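# Scansion marks in the class anthology, October notes

The proofs for the Ravstead anthology came back with the stress marks in the wrong places again.

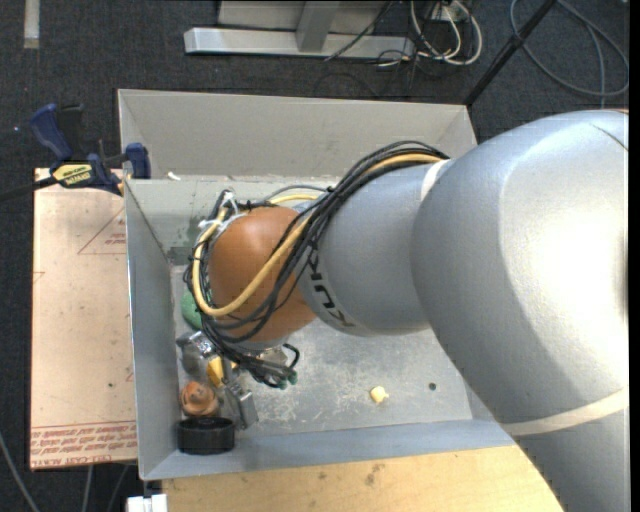

Kalkidan Tufa wrote under my last post that the marks should go altogether: a child who reads the line aloud will find the beat, and a child who does not read it aloud will not be helped by a slash over a vowel. I have thought about this for a couple of weeks and I agree with half of it.

Background for anyone who has not followed the earlier posts. The anthology collects student poems from the Ravstead and Lirholm classrooms, grades three through six. This year there were 364 submissions. All of them go in, which is a rule I inherited and have stopped arguing with. Each poem gets one page, and at the back there is a section where a few poems are reprinted with their meter marked.

The marked section is the problem. We use a slash for a stressed syllable and a small curve for an unstressed one, set on a separate line above the text. In the draft file that line is held in place with spaces. As soon as the font changes, the spaces change width and the marks drift. In one Lirholm poem, the line

> The river took my yellow boat

had its fourth slash over the word "my". A reader who trusts the page would conclude that the writer stressed "my" and ran out of marks before "boat". It is a regular four-beat line and she wrote it that way on purpose. I know because her draft has a first version, "The river took away my boat", with "away" crossed out and "yellow" moved in after "my".

I tried three fixes.

1. Monospaced type for the marked section only. The marks stay put. The poems look like receipts.
2. Combining accents placed directly on the vowels. This works for stressed syllables and is hard to read for unstressed ones. It also makes third graders think the words are French.
3. Bold for stressed syllables, plain for the rest, no marks at all. The alignment problem disappears because there is nothing to align.

I am going with the third. It loses one distinction, the secondary stress, which I used to show with a backward slash. Looking through last year's copy, I used it 11 times and I would now defend maybe four of those.

The line above becomes:

> The **riv**er **took** my **yel**low **boat**

Syllable division inside a word is a separate question. I split for sound and ignore the dictionary, so "river" is riv-er and "yellow" is yel-low, which the dictionary happens to agree with. "Poem" I leave to the writer. Some of them say it as one syllable, some as two, and the rest of the line usually shows which.

Back to Kalkidan's point. The half I agree with is that the marks do not teach anyone to hear meter. Clapping does that, or walking, or reading the line wrong on purpose and asking what changed. Tiruwork Demissie has her class read each line with every stress moved one syllable to the right – it sounds terrible and they catch on within a few minutes. I have borrowed this and it takes less time than anything I used to do at the board.

The half I do not agree with is that marks are therefore useless. They are a record. Two readers can hear the same line differently, and without some notation the disagreement is gone by the next morning. We had one of these over a poem called "Beyene Street, Early", where the writer and her reading partner could not agree on the title. He put a beat on "Street". She did not. Both went down on paper, and both versions will be in the back section, one under the other.

Other items, mostly for people preparing pages:

- The print run is 300 copies, same as last time.
- The full line count, without titles, is 1,475 for the Ravstead poems and 1,152 for Lirholm. Lirholm's lines are longer, so the page counts come out closer than that suggests.
- Turned-over lines get a two-space indent. Please do not center them. A centered turnover reads as a new line and breaks the count.
- Keep the student's line breaks even when they look like accidents. If in doubt, ask the student.
- Spelling is corrected only if the writer says yes. "Thunderd" stays – it is one syllable shorter than what she would otherwise have to explain.

That last one needs a correction from me before somebody else makes it. "Thundered" and "thunderd" have the same number of syllables when spoken. The writer told me hers was shorter and I wrote it down without checking. The spelling still stays.

The Ramodley pages have not arrived. They were going to send a small group of haiku for the inside back cover, and haiku do not need stress marks, so they can come in late without holding up the rest. I have left the cover blank in the file and will send the bold version of the marked section to both classrooms once I have gone through it aloud one more time.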